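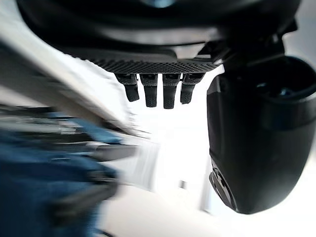

Workshop > Fabric and Upholstery > Wheelchair Seats

Looking After a Folding Wheelchair Seat (and Changing the Sling When It's Tired)

Last updated: November

My father-in-law's folding chair spends half its life in the trunk of my car, and the seat gets everything: crumbs, coffee, wet coats, one whole melted chocolate bar. I've been cleaning and patching it up for a few years now, and I did my first full sling change last winter on the garage floor with the radio on. It's a nice little job once you get the order right! I got the order wrong the first time, so take your time.

Start by getting the chair clean. Park it on a flat floor, put both brakes on and take off any cushion. Vacuum the seat with the crevice nozzle, and do the side tubes too, where grit gathers right along the edge of the cloth. Then mix a squirt of dish soap into warm water, wring a cloth out hard, and wipe from the back of the seat to the front. I go over it again with plain water because soap left in the weave grabs dirt like you wouldn't believe. Leave the chair open overnight. If you fold it damp it'll smell like an old tent by morning (ask me how I know).

While it's drying, look at the fabric. Press down in the middle with your fist and see how far it dips. Some give is normal, but a deep hammock shape means the person in it is sitting with their knees rolling together, and that gets uncomfortable fast. Check the holes along the edges too. If a round hole has stretched into an oval, or threads are pulling away from a screw, the chair shouldn't be sat in until the sling's been changed.
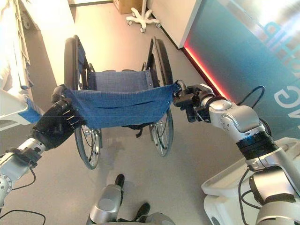

How do I know which replacement sling to buy?
Measure the old one flat, off the chair if you can, side to side and front to back, and then measure the distance from the center of one screw hole to the center of the next. The hole spacing matters as much as the width. If the chair's label is still readable, give the model number to the seller as well.

I bought mine from Dilley, a little parts place two towns over, for $17 plus shipping. It's 600 denier cloth with a backing, a good bit stiffer than the old one, which made it a pain to line up on the first evening. Khairul Lubis at the counter told me to leave it in a warm room for an hour before fitting, and it did behave better.

Now for the swap. Take pictures of both sides of the seat with your phone before you undo anything. Loosen all the screws on one side a turn or two, then go back and take them out, and drop them in a jar lid in the order they came off. Mine are different lengths at the front, and I mixed them up, and that cost me an evening. Don't lean on the screwdriver if one won't budge! A drop of penetrating oil and a cup of tea usually sorts it out. If yours are riveted on, I'd hand the whole thing over to a repair shop, as drilling rivets out near thin tubing is no fun at all.

Fit the new sling with every screw just started, both sides, before you tighten any of them. Then partly fold the chair so the cloth goes slack, reach in for the awkward holes, and open it out again to see how it sits. Tighten from the middle hole outward, a little on each side in turn.
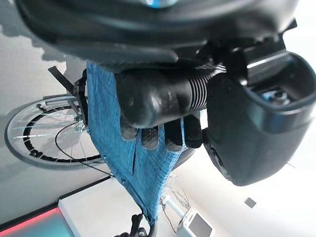
What if the holes don't line up by a hair?
Slide an awl through the sling and into the hole in the tube, and use it to lever the cloth across while you start the screw next to it. A gap of up to 3 mm will usually pull in that way. With anything bigger, stop and measure again, as you may have the wrong sling or have it turned back to front.

Don't cut or melt a new hole to get around the problem. The edge is the part that carries the weight, and an extra hole there weakens it.

Once it's all tight, fold and open the chair a few times and feel underneath for anything that's rubbing. Push down hard on the seat with both hands before anyone sits on it. I check the screws again after a week, and a couple have always needed another quarter turn.

I keep the old screws in a jam jar with the Allen keys, a stub of beeswax for squeaky threads and the spare rubber tip for his walking stick.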